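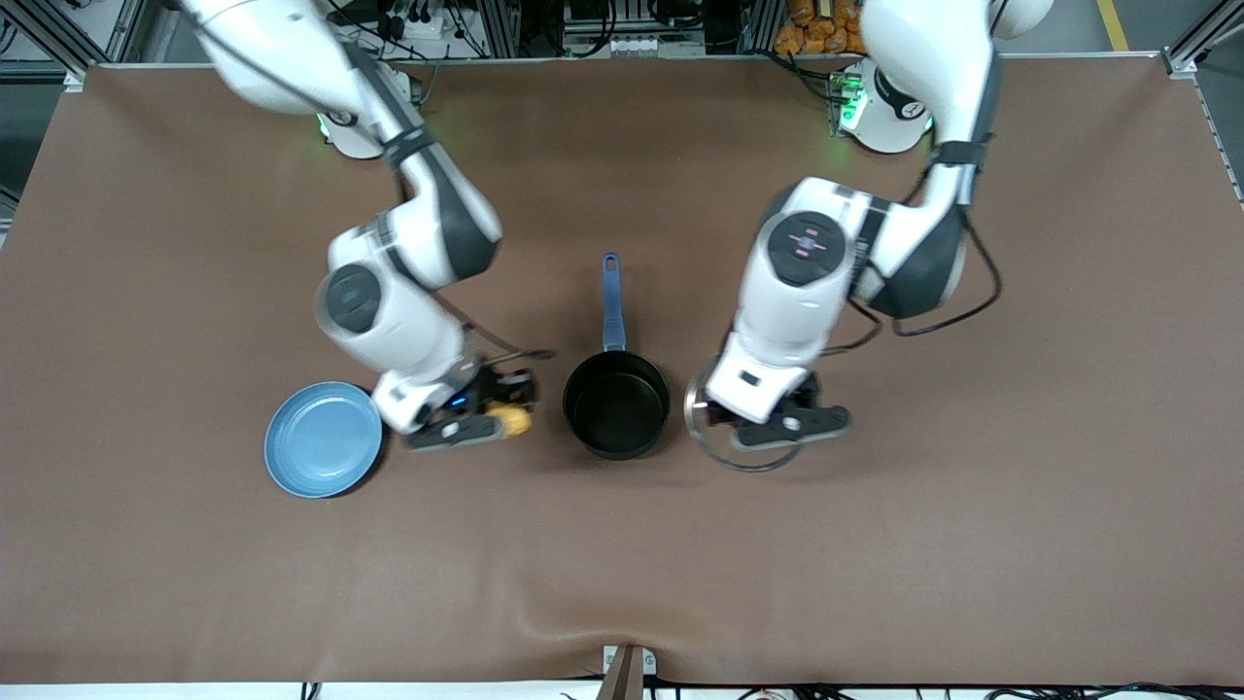 Why does a shared kitchen run out of forks before the end of semester?

Mostly because people carry them off to their bedrooms and leave them there. Outright theft explains very little of it, and the rubbish bin explains more than anyone at Howells would like.

Student Projects / Social Research Methods / Second Year

The Fork Report: crockery and cutlery loss in two shared kitchens at Howells

Background

Howells is the older of the residences on the Isthorpe campus and its kitchens are stocked by the college. Every February the cupboards are full. By May, people are eating yoghurt with a measuring spoon. The college spends $2,000 a year on replacements, and residents are reminded of this by laminated notice, the notices being the one thing in the kitchen that never goes missing.

Our group wanted to find out where it all goes. There is plenty of opinion on the matter. The first floor blames the second floor, the second floor blames visitors, and everybody blames the rowing club. None of it had been tested.

Method

We marked 481 items across 2 kitchens with a small dot of enamel paint on the underside, or on the handle in the case of cutlery. Each kitchen was checked every week for 14 weeks, at nine in the evening, when the dishwasher had usually finished and most people had eaten. We checked cupboards, drawers, sinks, draining racks, the dishwasher and the top of the fridge. The top of the fridge was added in the second week after we found a colander up there.

The paint was a mistake. We bought a Riltevo hobby set from the newsagent in Tekport because it was cheap, and the dots started to come off mugs in the third week. We re-dotted everything, which took most of a night and used up the goodwill of two housemates. A few items may have been marked twice under different numbers. We have left them in the totals and mention it now so the marker doesn't have to.

Bedrooms were not searched. We asked, and the residence office said no in a very short email. Instead we ran an amnesty in the last fortnight, with a plastic tub outside each kitchen and a sign promising no questions. We also put an anonymous survey under every door.

What counts as lost

This took longer to settle than it should have. A bowl in a bedroom isn't lost to the person eating cereal out of it. For our purposes an item was "away" if it was missing from one weekly check and "lost" if it was missing from three in a row. Plenty of things came back after being lost, so the category is a bit like being late for a tutorial – serious for a while and then somehow over.

Plates were the best behaved. They are too big to slip into a bag, they look odd on a desk, and a dirty one starts to smell soon enough that its owner takes an interest in returning it. Side plates strayed more than dinner plates, nearly always with toast.

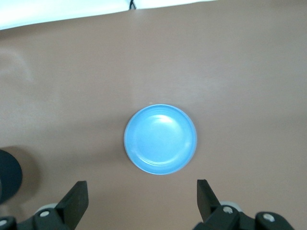
Findings

Teaspoons went first, as anyone could have told us for free. Forks followed, then mugs. Knives hardly moved at all. The pattern was the same in both kitchens, which was a disappointment to the first floor.

Loss wasn't steady. It jumped in the weeks when major essays were due, and mugs drove most of the jump. In mid-semester break things drifted back, presumably because people tidied their rooms before going home or had a parent turn up to help.

The bins were the surprise. We found marked teaspoons in the food scraps on several checks, usually inside a yoghurt tub or under a heap of pasta. It looks as though people scrape their bowls in a hurry and the spoon goes in with the rest. We only looked in the bins during the checks, so whatever went out on collection mornings is anyone's guess, and our guess is cutlery.

The amnesty tubs filled quickly. They also collected a library book, three odd socks and a good deal of crockery that had never belonged to Howells in the first place. Some of it was nicer than ours.

Pots and lids

Pots stayed put, but they parted company with their lids. At the end of the project most of the pots were still in the cupboard and most of the lids were somewhere in the building, and hardly any of them were together. Lids get used as spoon rests, as plates, as covers for things in the fridge, and then they get put away wherever there is a gap. We had not planned to record this and had to add a column.

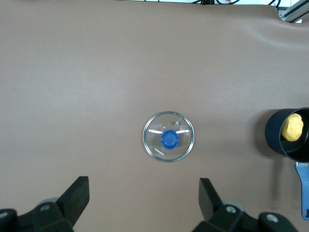

One resident wrote on the back of the survey that the lids were never lost, only "stored by people with no concept of a lid", and asked that this be included in full. Another reckoned the college should buy every pot in the same size and be done with it. We think the second idea has merit, although it would make rice for one a bit lonely.

Limitations

Two kitchens in one building is a small sample. Everyone knew we were doing it, and at least one person began returning mugs with a speech. The paint has already been discussed.

Recommendations

Buy more teaspoons and fewer knives. Put a strainer or grate over the food scraps bin. Run the tubs twice a semester, without the sign, as several people found the word "amnesty" a bit much. Take down the notices, or at least some of them, and see if anything changes.

The raw tallies are in Appendix B. Appendix A was the lid column and has been merged.

More student projects
Who takes the last bus from Tekport?
Noise complaints and exam weeks at Isthorpe
Op shop pricing: a term of receipts
Does anyone read the laundry roster?
Bike racks, wet and dry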